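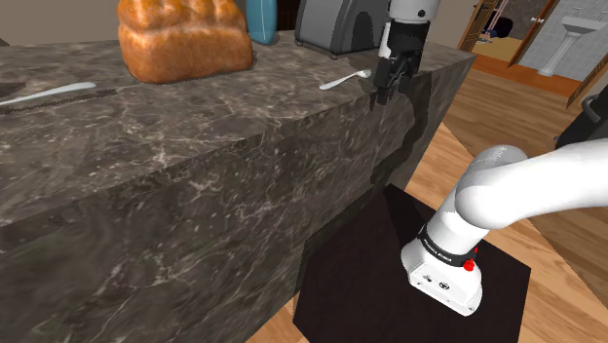 Notes on the Gazi refit, August 2024

The Dradbridge branch of Gazi reopened after 13 days closed. I worked on the lighting plan and part of the shelving layout, so these notes lean that way.

The sales floor is 1563 square feet, same as before. The old layout had the registers across the back wall, which meant every customer walked the full length of the store twice. Ans Verbruggen moved them to the left side, a third of the way in. The queue now runs along the wall and stays clear of the main aisle.

Shelving is the Rurkora mid-height system, 61 bays in total. We looked at Trollico as well. Their uprights are stiffer, but the slot spacing is coarse and small boxed goods end up with a lot of dead air above them. Rurkora also lets you change a shelf without unloading the one below it. The end caps are still a weak point — the clips loosen if staff swap them often.

Lighting is track throughout, 3000 K on the wall displays and 3500 K everywhere else. I would not mix the two again in a store this size. At the boundary, white packaging looks like two different products. Sharon Minja has asked for the wall runs to be changed over, and the lamps are on order.

Still open: signs for the fitting rooms, a second outlet behind the registers, and the floor patch near the stockroom door, where the old fixture bolts were ground off and the filler dried a shade too light. The next site visit is in November. I will measure light levels again then, at shelf height and at the floor, with the front blinds both up and down.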